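Print this page
E-mail this page to a friend

Mivska Wipe-Clean Table Cloth, Cartoon Stripe
Sold by Renden. Reviewed for the shop pages by Sena Issahaku

We get asked to stock a lot of printed table cloths, and I turn most of them down. The maker's sheet for the Mivska says it "transforms family time," which tells you nothing you'd want to know before buying one. It's a table cloth. It covers a table, it has cartoons on it, and you wipe it with a damp rag. Whether it does that well enough to be worth having is the only thing I cared about.

The pattern is loud. Wide bands of lime green, sky blue and yellow, some pink, a pink sheep, a red heart, small white stars, and a big outlined face. If you like a calm kitchen, stop reading and look at the plain Flikum cloths. I don't like the print much myself. I will admit that crumbs and pen marks are harder to spot on it than on a plain color, and in a house with kids that counts for something. 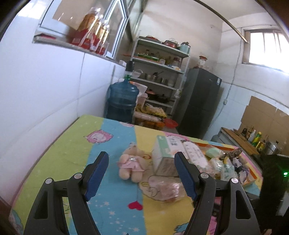
The maker claims the cloth takes 1,000 wipes without fading. I have no way to check that and I doubt they have either. What I can say is that my own has been on the kitchen table since June and the yellow is still yellow. The blue looked a shade duller to me near the chair where everybody eats, but Lamisi Agyeman, who does our returns, couldn't see it when I asked her. Make of that what you like.

Fold lines are the usual complaint and this one has them. Out of the packet the creases stand up and anything small and light will tip over on them. The sheet says they drop out overnight. Mine took 3 days, with a stack of cookbooks on the worst corner. Do not iron it, whatever you may read elsewhere.

Size: the cloth is sold in one size only, meant for a table that seats 4. On a longer table it will leave bare ends. You can trim it with kitchen scissors and the edge won't fray, but you'll cut through the print, and a sheep with no legs is not to everyone's taste. Trimmed cloths can't be returned.

Sorting and packing on it

Plenty of buyers use a cloth like this for everything except meals. Ours gets used for crafts, for wrapping presents, and for going through the snack and toy pile that builds up on the counter. It's fine for that. Packets slide across it easily, perhaps too easily, and a shallow tray or box lid with a low rim is a better place to put the small stuff than the bare cloth. A rim high enough to stop things rolling and low enough to reach over is all you need. Put the soft toys at one end and the food packets at the other, and you can see what you have.

I mention the tray because Sowah sells a "matching organizer" to go with these cloths. Please don't bother. It has fixed compartments that are too narrow for a plush toy and too deep for a flat packet, and you pay extra for the print. An open shallow box you already own will do the job better.

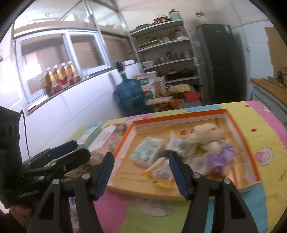

The backing is the weak spot. It's thin, and on a very smooth table the whole cloth will creep toward you if you lean on it. Clips help. Tape works too, but it leaves a sticky line on the table that you'll be scrubbing later. Buyers who want a cloth to stay put while a child draws on it should think about something heavier.

It isn't heat proof. The packet says it is good to 100 degrees and doesn't say which kind of degrees, so treat it as no help at all and use a trivet under anything from the stove. We've had two cloths sent back with a ring melted into them and had to refuse both.

Felt pen comes off if you get to it the same day. Ballpoint mostly comes off. Permanent marker doesn't, and the "stain shield" wording on the label should be ignored. Tomato sauce left overnight gave me a faint orange patch on the green, gone after a second scrub with dish soap.

Smell: there is one. Hang the cloth over a door for a day before it goes on the table.

What you get
One table cloth, folded, in a clear sleeve. No clips. No instructions apart from the wash symbols, and those are printed small.

Care
Wipe with warm water and a little dish soap. No bleach. No machine wash, no dryer. Roll it for storage if you have the space, or the creases will be back.

Would I buy it again? At the regular price, probably not. It goes on sale fairly often, and at the sale price it's a decent cover for a table that takes a beating. Lamisi has one and likes hers more than I like mine.

Returns are accepted on unused cloths in the original sleeve.

Page last checked July 4, 2024

Print this page
E-mail this page to a friend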